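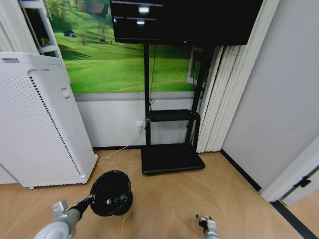

**The Enora Room**

The inventory form had a line for each object and a wider line for remarks. The surveyor from Fehr began with the television because it was the largest item.

*Item 1. Television, flat screen, black. On mobile stand. Screen off. Condition good.*

The surveyor gripped one post of the stand and leaned on it. The stand did not rock. The cable behind the left post had more slack than it needed, and the surveyor wrote that down.

*Item 2. Air purifier, white, floor standing. Plugged in at low outlet. Cable crosses floor. Trip hazard, minor.*

The purifier was running. The fan held one low note. A hand placed over the perforations felt a slight pull. The service sticker on the back said November, with no year.

The wall took longer. Pemness had let the building with fixtures included, and the lease defined a fixture as anything that could not be removed without damage. The mural was pasted to the plaster. It therefore counted. The form allowed forty characters.

*Item 3. Mural, photographic. Green hills.*

The surveyor had been to those hills. The lease file named the place as Rastcombe, and the surveyor had spent 2 summers there as a child, in a house lower down the valley. The small dark hut on the left was a sheep shelter. It had a date cut into the lintel, 1831, and a door that had to be lifted before it would swing. The tree stood where it should. A person at the tree could hear the road but could not see it.

None of this fit in forty characters.

The surveyor measured the wall. The mural stopped above the white lower section, so the hills ended in a straight line at hip height. In the real valley the ground went on down from there to a stream, a fence, and the back step of the house. The surveyor worked out where the step would be. Allowing for scale, it came out a little below the baseboard, under the floor, near the outlet.

There was a box on the form marked *Replacement value*. The surveyor entered the cost of paper, paste and 3 hours of labor. The figure was correct. Fehr used the same rates for every wall.

The purifier changed speed. The note rose, held, and dropped again. The manual gave dust, smoke and pollen as causes. The surveyor looked up the sensor's last reading, copied it into the remarks, and checked the copy.

*Pollen, moderate. Windows closed.*

Then the surveyor signed the form, dated it 11 March 2018, and went to do the corridor.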